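Forum index > End effectors > Comparisons and tryouts

Harar or Lellano fingers on a small arm, with a wrist camera?

tallbench
Posted 2024-07-15

I have had both sets of fingers on loan and need to send one back, so I thought I would write up what I have before I do. The arm is the same for both, the controller is a MacPherson, and the wrist camera is a Rurkow on the short bracket. The job is household stuff: opening doors, turning knobs, pushing buttons, picking up a bowl or a cup. No heavy parts.

Fingers

The Harar set is the stiffer of the two. When it closes on something hard it closes square and stays there. The Lellano set gives a little at the tips, so it forgives a bad approach angle, but it also lets thin things roll out. I did 100 picks with each on the same plastic bowl, same start pose, same speed. Harar got 67. Lellano did better than that on the bowl, but it was clearly worse on anything with a thin edge and I stopped keeping a proper tally when one of the pads started to peel.

What matters more to me than the score is how much of the picture the fingers take up. With the gripper open they fill both bottom corners, and the tip on the right can cover the lower corner of whatever I am lining up next to. If that corner is what I am steering by, I lose it right when I need it.
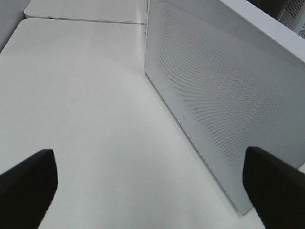
Camera

The Rurkow is small and light and the cable comes out the side, which I like. Exposure is where I have trouble. Everything on my bench is white. The table is white, the table behind it is white, and the black fingers are the only dark thing in view. Auto exposure hunts when the fingers open and close. I locked it by hand and it got better, but then I have to redo it when the daylight changes.

Controller

No big complaints about the MacPherson. Delay from command to motion came out at 172 ms on my setup, camera included. I know people here will say that is slow. For opening a door it has been OK.

So, two questions. Would you keep the Harar or the Lellano for this kind of work? And has anyone moved the Rurkow to the long bracket?

ferrule_k

Keep the Harar. You can add a soft pad to a stiff finger, but you can't make a soft finger stiff. I ran Lellano tips for most of a year and the pads were a steady expense.

Also, 172 ms is slow. Check if you have the preview stream and the recording stream going at the same time. The MacPherson handles them in one queue unless you tell it not to.

owenmill

I don't agree about the Harar. For lab benches and fixtures, sure. For a kitchen door or a knob, a stiff finger means every small error in your pose goes into the hinge or the plastic. I cracked a dial that way in October and it was not a cheap dial. The Lellano tips would have slipped and I would have tried again.

67 out of 100 on a bowl is not a good number either. Did you look at where the misses were?

tallbench

@ferrule_k - both streams were on, yes. I will split them and measure again.

@owenmill - most of the misses were late in the approach. The fingers were in a good place from far out and then drifted to one side in the last few centimeters. I don't think the fingers caused that. I think the policy was losing track of depth over a bare table. There is not much texture for it to hold on to.

The long bracket came today from a friend's kit, so I can answer my own second question in part. It pulls the camera back, and it also tips it forward a little unless you shim it. I used a 5 mm shim and the tilt went away. 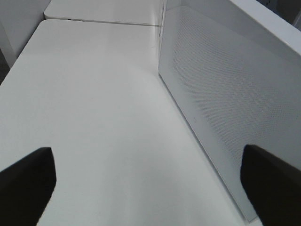

I also tried taping a strip of patterned paper to the table for a while and the drift got smaller. It did not go away. I took the paper off again because it is not something I can count on being there in a real kitchen, and I don't want to tune for it. If the camera has a seam or an edge in view it seems to do better, so for now I start each approach from a pose where at least one edge shows.

ferrule_k

That sounds like a calibration problem to me. Paper on the table should not change anything if your hand-eye numbers are good. When did you last run it?

owenmill

It changes plenty if the thing steering is learned from images. Calibration only helps the parts that use the calibration. I have seen a perfectly calibrated wrist camera walk right past a white cup on a white counter.

ferrule_k

Fine, but run it anyway. It takes ten minutes, and a bracket swap means the old numbers are wrong no matter who is right about the paper.

tallbench

Fair, I had not rerun it after the bracket. Doing it tonight. 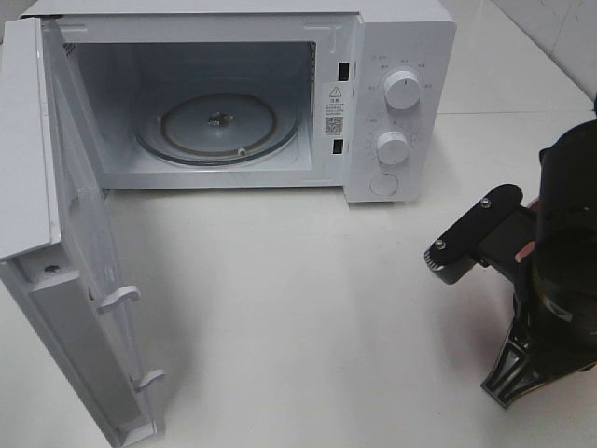 Solange MacDonald
Moderator, End effectors board

Moderator hat off for this one, I am posting as a user. I think the two of you are arguing about fingers when the wrist view is the weak part. For door work I would want a fixed camera over the bench as well as the one on the wrist, whichever fingers are on the arm.

Take a microwave with a hinged door. Once the door is open it stands up next to the cavity, and from above I get the door, the cavity, the turntable plate and the knobs in one view, with the gripper off to the right. A wrist camera that close gets one or two of those at a time. If the next step is to close the door, the policy has to remember where the door is, and in my experience it remembers badly.

On the fingers themselves, I would sort the tasks first:

Pushing a flat button: either set. Close the fingers all the way and push. A stiff tip is a little more repeatable.

Turning a knob with a ridged grip bar: Harar, if your wrist axis lines up with the knob. Lellano, if it doesn't.

Pulling a door by its edge: Lellano, slowly. I go along with owenmill on this. Latch hooks are usually plastic, and side load is bad for them.

Taking a glass plate out: neither one as shipped. Put silicone on them.

One thing to watch with an overhead camera is the shadow of the gripper. On a glossy white table it can be as dark as the gripper is, and I have had a segmentation model label it as part of the hand. Moving the light did more for me than any setting in software.

gantry_pat

Do you sync the two cameras in hardware or do you go by the time stamps?

Solange MacDonald
Moderator, End effectors board

Time stamps. The Rurkow has a trigger input but the connector is tiny and I gave up on it. At the speeds we run, being off by one picture has not mattered.

gantry_pat

It mattered for us, but we were doing conveyor picks. For a door I can see how it would be fine.

owenmill

A second camera also means a second thing that gets bumped. I had one on a clamp arm and it crept down a little every day, and I blamed the model for a whole week. If you go this way, bolt it to something.

I would still send the Harar back.

tallbench

Update. I reran hand-eye with the long bracket and split the streams. The drift at the end of the approach is smaller than it was but still there, so I think ferrule_k and owenmill each get part of that one. The delay dropped enough that I can tell by feel. I have not measured it again yet.

I am going to keep the Harar with silicone on the tips, mainly for the knobs and the glass plate, and send the Lellano set back at the end of the loan. If I break a latch I will post it here.

An overhead mount is next. There is a shelf rail on the wall that I can bolt into. Does the MacPherson take a second camera on the same port, or do I need the expansion card?

ferrule_k

Expansion card. Get the one with the locking connectors, the other kind works loose.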